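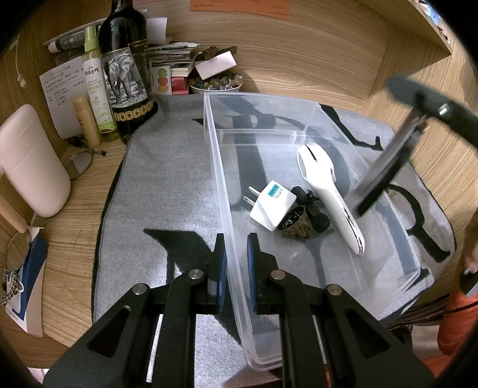 Household Systems II – Handout 5
Sorting small items at the desk: the open-bin method
Notes by Ambros Rainer, revised October

1. Scope

These notes cover the handling of mixed small items on a work surface: adapters, cables, grooming appliances, small cups and their contents, wrapping material. Large items (bottles, files, books) are treated in Handout 6. Paper is treated separately in Handout 7 and should be left where it is during the exercise.

2. Terms

Holding bin: a container in which items wait before they are assigned a place. It has no lid while in use. Items in a holding bin are not considered stored.

Station: the flat area beside the bin where one item at a time is placed, identified and decided on. A mat is the usual choice. It limits the area and makes small parts easier to find.

Residue: anything left on the station after its item has been moved on. Typical residue is film, ties, loose beads and torn bags.

3. Choice of bin

A clear bin is preferred. The contents can be checked from the side, and small parts lying flat on the floor of the bin are less often missed. In the course survey prepared by Fabian Zürcher, 173 of 506 recorded items were smaller than a matchbox. Most of the items reported missing came from this group.

The bin should be shallow enough that a hand reaches the floor without moving the upper items. Stacking in the bin is permitted for boxes only. Long items are laid diagonally or leaned against a wall of the bin.

4. Order of work

4.1 Clear the station completely.
4.2 Place the bin next to the station, on the side of the weaker hand.
4.3 Take out open containers first. A cup of beads or pellets is lifted upright and set down away from the edge.
4.4 Take out items with a cable. Coil the cable before the item is put down.
4.5 Take out adapters and chargers. Read the rating label and keep each one with its appliance where the appliance is known.
4.6 Take out the remaining rigid items by length, longest first.
4.7 Take out soft and crumpled material last, one piece at a time.

Step 4.7 is the one most often done badly. Crumpled translucent material tends to be treated as waste on sight. It should be opened on the station and checked before disposal – small parts are regularly thrown out inside their own packaging.
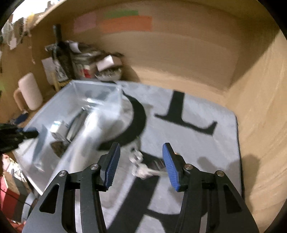 Fig. 1. Crumpled translucent piece at the station, clear bin to the left.

5. Decision rule

Each item receives one of four marks: K (keep at desk), M (move to another room), R (return to owner), D (discard). An item that has not been marked within one minute goes back into the bin. It may go back once. On the second pass a mark must be given.

6. Exercise

Work in pairs. One person handles, the other records item, mark and time on the sheet. Stop after 600 seconds, whether or not the bin is empty, and change roles. Sheets go to Prasetyo Harahap before the next session. Incomplete sheets are accepted if the last line is signed.

Reading: Zwahlen, course reader, section 7.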